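Cloth Handling Group: Minutes of Project Meeting
8 December 2020

Present: Emese Sárközi (chair), Kyrylo Dmytriv (minutes), two students from the Irden side, one guest from Nomura by phone
Apologies: Brasodetti

1. Minutes of the last meeting

Accepted with one change. The paragraph on fingertip pads said the pads had been chosen. They had only been shortlisted. Kyrylo has corrected the file.

2. Status of the demonstration set

Kyrylo reported that the towel folding set now stands at 3810 demonstrations, all recorded with the hand-held gripper. Of these, 200 are held out for testing and will not be used in training. The held-out ones were picked by session, so that no session has demonstrations in both parts.

Emese asked whether the early sessions from May are still in the set. They are. The gripper opening was logged on a different scale in those sessions and has been converted. Kyrylo compared the converted values with the newer ones and found no offset worth correcting. He will write the conversion down in the project notes, where it is missing at present.

One of the students pointed out that many demonstrations start with the towel already folded once. Agreed that the starting state should be a field in the log. For older sessions it will be filled in by watching the first few seconds of each recording.

3. Result of the grasp point comparison

The question was whether the policy does better when demonstrators always pinch the towel at a folded corner, or when they pinch wherever they like along the edge. Two policies were trained on equal amounts of data, one for each style, with the same settings and the same number of training steps.

The corner policy finished the fold in roughly 80 percent of trials. The free-edge policy did clearly worse, and most of its failures came at the first grasp, where the fingers closed on the top layer only and left the others behind. Once it had all the layers, it did about as well as the other one.

Emese said the result should be reported for this one kind of towel and no further. The guest from Nomura agreed and asked for a repeat with a stiffer cloth before anything is written up. There was some discussion of whether the free-edge demonstrations are simply more varied and would catch up with more data. This was left open. Kyrylo thinks it likely. Emese does not.

It was also noted that the trials were scored by the same person who ran them. For the repeat, scoring will be done from the recordings by someone who doesn't know which policy is running.

4. Ultenik software

The new release of Ultenik drops the old log reader. Kyrylo will stay on the previous version until the comparison is finished. The students asked for a shared install so that they don't each keep their own copy. Agreed.

5. Actions

Kyrylo: write down the May conversion; set up the shared install.
Students: add the starting state field and fill it in for older sessions.
Emese: choose the stiffer cloth and send the plan for the repeat to Nomura and Brasodetti.

6. Next meeting

To be set by email once the stiffer cloth has arrived.

Attachment to item 3

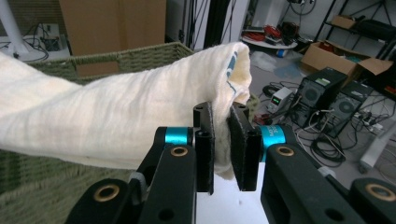 Cream towel, hand-held gripper.

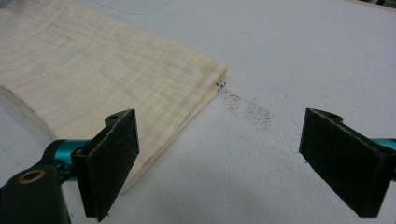
Question received after the meeting, added at Brasodetti's request:

Why compare grasp styles on a trained policy when the demonstrators' own success rate could be compared directly?

A person with the gripper in hand notices a missed layer and corrects it, so the demonstrations succeed nearly every time with either style and show little difference. The policy has to find the grasp from what it was trained on, and the effect of the style shows up in its failures. The demonstrators' rate will still be listed next to the policy results in the report.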